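Skulta Grower Exchange: Set-Up Guide for Member Farms
Section 4. Registering plots and listing a first harvest

Last updated 16 April 2024

This section applies to farms that have been approved to sell through the Skulta exchange and have received a member code. Farms still waiting for a code should stop at Section 3. Buyers (schools, kitchens, stores) use a separate guide.

Have the following at hand before you start:

- member code and the password set in Section 3
- lease or deed number for each piece of land
- planting dates for each crop now in the ground
- current water permit, if any plot is irrigated

4.1 Register the land

1. Log in at the office terminal or on your own computer. Select Land, then Add Parcel.
2. Enter the lease or deed number without spaces or dashes. The system fills in the parcel boundary from the county map.
3. Compare the boundary on the screen with your own papers. If they differ, select Hold and contact the land desk. Do not redraw the boundary yourself.
4. Enter the planted area in square feet. Leave out roads, sheds, and ditches.
5. Select Save. The parcel shows as Pending until the land desk releases it.

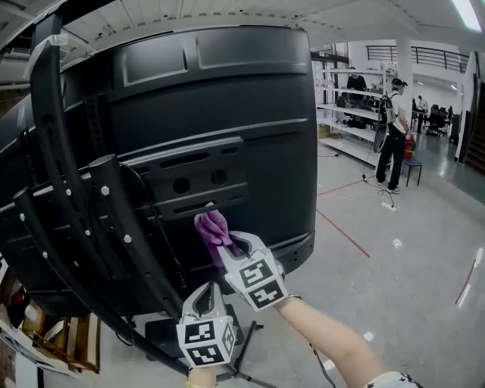 Photo: Theerawat Yensuk / Skulta

Note: A parcel split between 2 members must be registered by each member for that member's share only. The two entries together may not exceed the area on the deed.

Note: Land leased under the Betside tract program carries a program number in addition to the lease number. Enter the program number in the Remarks field. The lease number goes in the Parcel field as usual.

4.2 Divide the parcel into plots

A plot is an area holding one crop with one planting date. A parcel can hold up to 28 plots.

1. Open the parcel and select Plots, then New.
2. Choose the crop from the list. Root crops, leafy greens, and tree crops are on separate tabs.
3. Enter the variety. If the variety is not listed, choose Other and type the name as it should appear to buyers.
4. Enter the planting date and the expected first harvest date.
5. Select the growing method: conventional, in transition, or certified organic. Certified organic requires a certificate number.
6. Save the plot and repeat for the next one.

Caution: Changing the growing method after a lot has been sold cancels all open orders from that plot. Contact the sales desk before making the change.

Worked entry, Pemham lower field:

Planted area: 2,146 square feet
Crop: sweet potato
Method: in transition
First harvest: October
Remarks: none

4.3 List a harvest lot

1. Select Harvest, then New Lot. Choose the plot the crop came from.
2. Enter the net weight in pounds. Subtract the weight of the crates.
3. Enter the grade for the lot. Mixed grades must be listed as separate lots.
4. Set the asking price per pound, or select Floor Price to accept the posted rate.
5. Choose a pickup point. Lots for the Sukprasert packing house must be listed by 10 a.m. on the day before delivery.
6. Print the lot label and attach one copy to each crate.

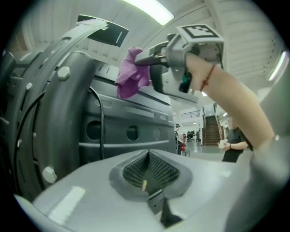
7. Select Publish. Buyers can see the lot as soon as the status changes to Open.

Note: A published lot can be reduced in weight but not increased. To add weight, create a second lot from the same plot.

Caution: Do not reuse a printed label. Crates with an old lot number are turned back at the pickup point and the return trip is charged to the farm.

4.4 If an entry is rejected

"Area exceeds parcel": the plots add up to more than the planted area entered in 4.1. Correct the plots first, then the parcel.

"Date conflict": two crops are entered on the same ground for the same period. If the field is interplanted, mark both plots as Shared.

"Permit missing": the plot is marked as irrigated and no water permit is on file. Upload the permit under Documents.

Questions on land entries go to Beatrice Shemweta at the land desk. Have the parcel number ready.

Continue to Section 5, Payments and Statements.

10 shares | 2 comments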